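The joy of the old office tower
July 24, 2020

There is a particular sort of computer that almost everyone has sat in front of and hardly anyone has looked inside. It is black, it is heavy, it lived under a desk in an accounts department or a school library, and it did spreadsheets until somebody decided it was time for a new one. I have loved these machines for years. I think they are some of the nicest objects to take apart that you can get your hands on, and this spring, with rather more time at home than I'd planned, I have been giving them the attention they deserve.

My first came from a clearance sale in Grutthorpe, where a packaging firm called Wegener was emptying two floors of its old building. It cost me £8. I carried it to the bus stop in my arms like a large sleeping dog, got it home, laid it on its side and pulled the catch. Off came the panel, and that was me finished for the evening (and, if I'm truthful, for most of October).

What surprised me was how much sense it made. I had expected a tangle. Instead there was a proper floor plan, with a place for the power, a place for the drives and a great green board between them where the thinking gets done.
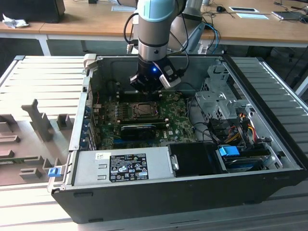
Lay it flat before you do anything else. An upright tower makes you work sideways, with one hand holding up the very thing the other is trying to undo, and screws drop straight into the bottom, where you will never see them again. Flat, the whole inside becomes a shallow tray. You can lean over it, get a lamp above it and see where each cable begins and ends.

Unplug it first, of course, and hold the power button in for a few seconds after the lead is out. Touch bare metal on the case before you touch a board. And leave the power supply shut! Everything else in there is fair game for a curious beginner, but that metal box is not for opening, however tempting the screws look.

Then get to know the colours. The people who designed office machines were thinking about technicians who had to mend 46 of them before lunch, and so they often picked out the parts meant for fingers. A coloured tab usually means push here, slide this, lift that. Once you've spotted the habit you can find your way around a case you have never met before, and it is enormously satisfying to feel a drive come sliding out on its rails without a screwdriver anywhere near it. I've owned far more expensive computers that fought me for every inch. 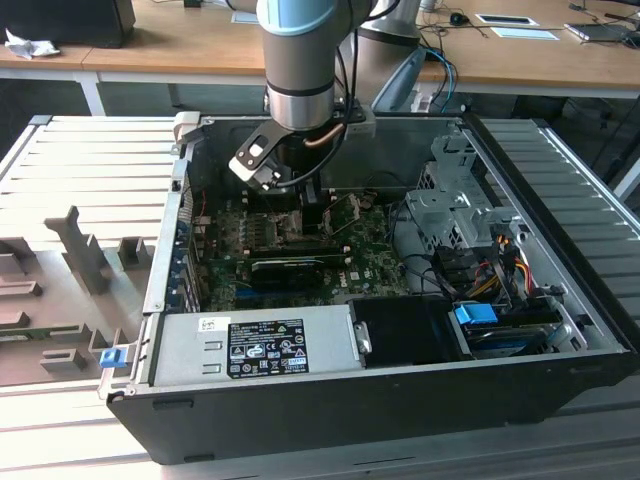
The power supply at lower left, with the graphics card across the green motherboard.

The labels are worth a read as well. I know that sounds like a strange way to spend an evening, but a power supply rating label is a tiny printed history, crammed with approval marks from all over the world. Somewhere among them is the number you want, the total wattage, and it's the one to write down before you go shopping for anything to plug in. I once bought a second-hand graphics card in a fit of excitement without checking. It sat in a drawer for a year.

A word on cables, which put more people off than anything else. They look dreadful and they're mostly very simple. The fat bundles of coloured wires carry power. The thin flat black ones, in machines of this sort, usually carry data between the drives and the board. Nearly every plug has a shape that lets it go in one way round and no other, so if you find yourself leaning on one, stop and turn it over. I take a photo on my phone before I unplug anything, then another when I'm halfway through, and I have been grateful for the second one more often than the first.

The bit that still gives me a flutter is the processor. Mine at Grutthorpe had a thick grey crust of old paste between the chip and its cooler, baked so hard that I had to run the machine for ten minutes to soften it before the two would part. Don't pull. Twist gently, a little one way and a little the other, and wait for it to give. Clean off the old paste with a lint-free cloth and a dab of isopropyl alcohol, and take your time, because the next step is the delicate one.
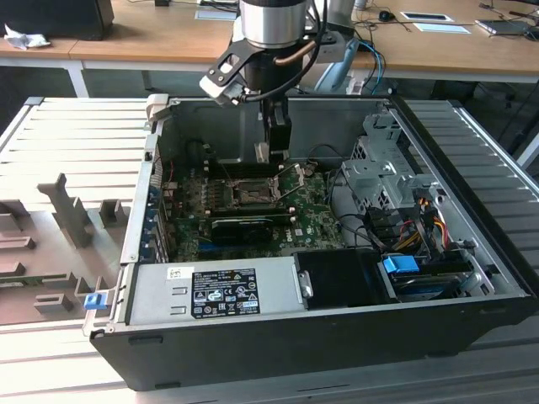 Sockets deserve more admiration than they get. Hundreds of tiny contacts have to meet hundreds of others, all at once, with nothing bent, and the whole business is managed by a bit of sprung metal you can work with one finger. When the lever is standing up at an angle beside its bracket, as it is on this board, it's plain how the thing is meant to work: the arm comes up, the frame can open, and you lower the chip straight down with no sliding and no pressing. Match the little triangle on the corner. Bringing the lever back down takes more force than feels decent, and the first time I did it I shut my eyes.

There is good money to be saved in all this, though I never find that's what keeps me at it. A solid-state drive and a bit more memory will make an old office tower feel startlingly brisk for email, homework and films. At Lullivell, the repair shop near me, they had 400 towers through the door last year and the back room still looks like a small city of them. I go in for a cable and come out an hour later with my arms full.

My current favourite is one I call Torberg, after the name on a faded asset sticker I couldn't bring myself to peel off. It has a new drive, a scavenged memory stick and a fan that ticks slightly when the weather is warm. It plays the radio in my kitchen and holds 2,000 scanned family photographs, and every few weeks I open it up to blow out the dust. It doesn't really need it that often. I just like having a look.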